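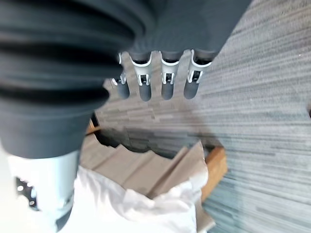 Totham Rainfall Ledger – README

Daily rainfall readings transcribed from the paper ledgers kept at the Totham post office and, later, at the Vondarberg property on Valtirdale Road. The current release was put up on Sun 17 May and replaces the earlier one completely. Please delete old copies, as the column order has changed.

Contents

readings.csv – one row per ledger entry, 2,762 rows
pages.csv – one row per ledger page, with the condition of the paper
notes.txt – marginal remarks copied out as written, spelling included

Columns in readings.csv

date: day the gauge was read, year first. Readings were taken at 9 am and cover the 24 hours before that.
site: T for Totham, V for Vondarberg.
raw: the figure exactly as written, in points (100 points to the inch).
mm: the same figure converted to millimetres, to one decimal place.
flag: blank, or one of the codes below.

Flag codes

A – accumulated total over more than one day, usually a weekend
D – digit doubtful, best guess entered
S – smudged or water-stained, raw left empty
X – struck out in the ledger with no replacement

Dry days

The Totham ledger has a dash for a dry day and the Vondarberg ledger has nothing at all. A dash is entered as 0. A day with no entry has no row, so don't fill the gaps with zeros when working out monthly totals for site V. "Trace" is entered as 0 and the word is kept in notes.txt.

Known problems

The gauge at Totham was moved from the yard to the paddock behind the tank stand in July of the second year. Readings before and after the move have not been adjusted and probably shouldn't be joined without some thought.

23 pages of the Vondarberg ledger are missing. They had been torn out before the book was lent for copying. The page numbers are listed in pages.csv with condition set to "absent".

Flag A was applied inconsistently in the first release. All Monday entries at site T have been rechecked against the page.

Transcription

Each page was typed up twice, separately, and the 2 versions compared. Where they disagreed the page was looked at again under a lamp. Most disagreements were between 1 and 7. The writer at Vondarberg crossed sevens only in wet ink – or so it looks – and the D flag is common there.

The page template follows the Vlček layout used for the Valtirdale creek heights, so the two sets can be matched on date.

Use

Free to copy and reuse. Corrections are welcome with the page number and the line.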